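Store systems update, Jan 18, 2022

Trinar has finished moving its home goods stores to the new returns process. All 106 locations now record a return at the counter against the original order number, including orders placed online and shipped from the Zidovier warehouse. Under the old process, a returned online order was booked as store stock first and matched to the order later, usually overnight.

The change affects the figures that suppliers see. Return rates by product line are now assigned to the channel where the sale was made. Store return rates will look lower than in earlier reports, and online rates will look higher. Totals are the same under both methods. Suppliers who compare this quarter with the last one should use the restated tables in the supplier portal, under Returns, then Prior Periods.

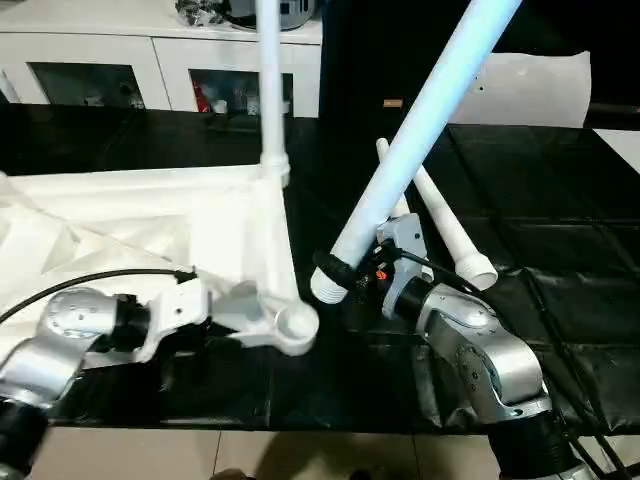 Refund timing has also changed. Card refunds are released when the item is scanned and graded, with no second check at the end of the day. Items graded C or lower still go to a supervisor. In the test stores, the average wait at the returns counter fell from 151 seconds to about two minutes. Gift card refunds were not part of the test and have no comparison figure.

Kopecký, which supplies shelving and small furniture to the chain, asked how partial returns of multi-box orders will be handled. Each box now carries its own line on the return record. The order stays open until all boxes are received or 3 weeks have passed, whichever comes first. After that the refund is calculated on the boxes received.

A total of 538 product codes still lack a grading rule. Most are discontinued lines from the Dasance range. Stores should grade these by hand and enter code 00 in the rule field. Kamil Bednárik in retail operations is keeping the list and will send a revised version to store managers each month until April.

Questions about restated figures go to the supplier desk. Questions about grading go to retail operations.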